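Notes from the open day at Ehlers, Histhorpe, 18th April

Got there a little before opening and parked behind the main building, where the signs for visitors start. Registration was a table inside the side door. They hand you a paper badge and a map, and the map is worth keeping, as the hallways on the ground floor all look alike.

The tour goes out in groups of six. Ours was led by Evangelia Koutsoukos, who has worked in the parts shop for years and kept a steady pace. The first stop was the Pement room, where they do molding samples. We were shown how a part is trimmed by hand and got to pass a few rejects along the line. Most had small sink marks that I would have missed without being told.

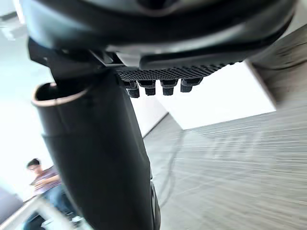

Surface finish took up most of the second stop. Evangelia spent a good while on why one shop will want a part matte and another will want it with some shine, and how much of that is settled when the mold is cut. I had never paid attention to it before. After her talk I started looking at black parts differently: a smooth matte curve with a faint seam partway down, or a pad with a fine honeycomb texture that catches the light. She said texture adds cost and customers tend to ask for it late.

Lunch was sandwiches and coffee in the Anero hall, three dollars, cash only. Seating was tight and the line was slow, but the soup was good.

The afternoon was two short talks. I stayed for the one on storage and labeling and skipped the other. Parking is free until 3. If you go next April, wear flat shoes and ask for the early group, which gets more time in the Pement room.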